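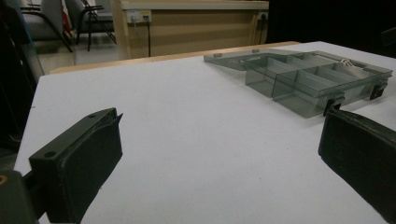
## How do I get better at scoring boxing rounds at home?

**Fumiko Wada**

Hello all! I've been mad about boxing for two years now and I've got completely hooked on scoring fights from the sofa. I write every round down in a notebook, 10-9 this way or that way, and then compare with the official cards at the end. So far I've done 283 rounds, and I matched at least two of the three judges in 226 of them, which I was quite pleased with until I looked at which ones I'd missed. Nearly all of them were close rounds where one boxer was walking forward and the other was picking them off on the back foot. I keep giving it to the one coming forward!

I also find the commentary gets into my head. If they say "big right hand" I write it down as a big right hand, and then the replay shows it hit a glove.

Things I'd love to know:

- how much is coming forward really worth?
- is it all right to give a 10-10?
- do you score as you go, or wait for the bell?
- any sort of practice that helped you?

I do want to keep enjoying it, so please don't tell me to watch everything at half speed. I've tried that and it was awful.

**Grarska**

Oh, I love this question. I did exactly the same thing for years, and the fix for me was so simple: mute it. Just mute it! The first couple of fights feel very odd and flat, and after that you start noticing all sorts. Feet, for one. Also how many punches the crowd cheers that land on elbows.

On coming forward: the pro rules most places use talk about *effective* aggression, and it's the first word you want to hang on to. Walking someone down while eating jabs isn't effective, it's just walking. If they get close and land the harder, cleaner shots, lovely, that's theirs. I put clean punching well ahead of everything else and only go looking at aggression, defence and who's controlling the ring when I can't split them on punches. Most close rounds I can split on punches if I've been paying attention.

10-10: allowed in most places, rarely used, and judges are generally encouraged to find a winner. I let myself have one if I truly have nothing to choose, but I noticed that when I allowed them freely I got lazy and handed them out like sweets. Try going without for a month and see whether your numbers shift.

I score in thirds. At each minute I put a tick in the margin for whoever had that minute, and at the bell I look at the ticks and then ask myself whether they're right. The ticks don't decide it. A boxer can nick two dull minutes and get properly hurt in the third, and I'd give that round to the one who did the hurting. What the ticks do is stop the last twenty seconds wiping out everything before it, which was my big weakness. A flurry before the bell looks wonderful and often very little of it lands.

Knockdowns, as you probably know, are usually a 10-8. Where it gets fun is when the one who went down was winning the round clearly before and after, and then you'll see 10-9 cards now and again. Don't mark yourself down for missing those.

One more thing, and this is the bit I'd push hardest: go to some live amateur shows. I go to the ones at the Aydoğan gym in Skitmont and sit on a different side each time. The scoring is done by the same sort of thinking, the rounds are short, and you get loads of them in an evening. You also find out how much you can't see from one side of the ring! I'm far kinder about odd cards now.

**jab_and_tea**

mute button, yes. also dont look at the punch stats on screen, a person is pressing a button for those and they get it wrong same as us

**Fumiko Wada**

Thank you both, this is brilliant. I muted a card last night and scored four fights. In one of them I had the back-foot boxer winning by two, and the judges had it the same way, and I know for certain I'd have gone the other way with the sound on. Starting the minute ticks this evening.

Does anyone use an app for this, or is paper fine?

**Left Hook Len**

Paper's fine but I'm very fond of Iter, which is a plain little score sheet on your phone. You tap a name each round and it adds up, and you can pull out all your rounds afterwards. I'm on 501 rounds in it. What I like is being able to type a note against a round, so when I disagree with the judges I put down why ("liked the body work", "thought the jab was landing") and after 50 or so of those I could see a pattern. Mine was body shots. I was overvaluing them because I used to be a body puncher myself, not a good one.

I'd disagree a bit with Grarska on going back to ticks. I found I was looking down at the wrong moment and missed a knockdown, a proper one, flat on his back. Now I say the name out loud at each minute and keep my eyes on the ring. Drives my wife up the wall.

And don't treat the official cards as the answer sheet! Three trained people at ringside disagree all the time. If you're with two of them as often as you say, you're doing very well. Go back over the ones you missed with the sound off, wait a week or two first so you've forgotten them, and score them fresh. I did it with all the fights I watched in February and changed my mind on a good few, and not always towards the judges.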